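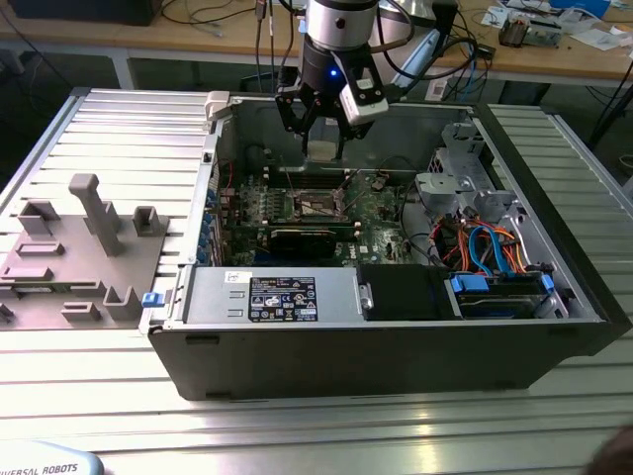
Section 3: Setting Up Your First Sitting

The Enamier desk timer comes with a short meditation program meant for the working day. Set it up before your first meeting or after your last one. You will need a chair with a firm seat and a door you can close.

1. Press and hold the center button until the display lights up. Release it.

2. Turn the dial to choose a session. Session 2 is breath counting. Session 3 is a body scan. Session 4 is silent, with a bell at the start and end.

3. Press the button once to confirm. The display shows the session length in minutes.

4. To change the length, turn the dial before the opening bell sounds. The length can't be changed once a session is running.

5. Put your phone and your desk line on silent. Calendar alerts on your computer need to be turned off separately.

6. Sit with both feet on the floor and your hands in your lap. Start when you hear the bell.

Note: If your mind goes back to work, return to the count at one. This will happen many times in a session.

Note: Team leads who run group sittings should use Session 4. The spoken sessions are recorded for one listener and are hard to hear across a conference room.

Caution: Don't use the timer while driving. If sitting still makes you feel anxious or dizzy, open your eyes, stop the session, and talk to a doctor before trying again.

To end a session early, press the button twice. The timer saves the minutes you completed.

If the display shows code 919, the session file did not load. Unplug the timer, plug it back in, and repeat steps 1 through 3.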